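I used to dump every spare part into one big drawer and then spend half my evening digging. Sorting them first fixed that, and you only need a free table and 4 bins.

Clear the table completely, then set the bins in two columns so you can reach them all without getting up. 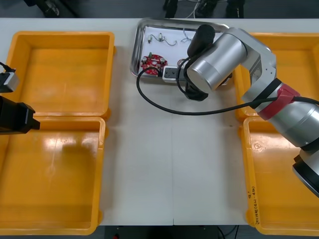
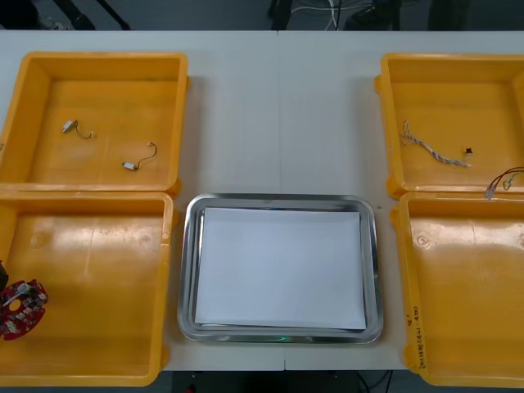 Yellow bins on a white table, two on the left and two on the right.

Now grab a handful and go – don't stop to think about each piece! Anything you can't place in a few seconds goes back in the drawer for round two. My friend Mayu labels hers first, but I wait until I'm done, and I've changed my mind at least twice every time.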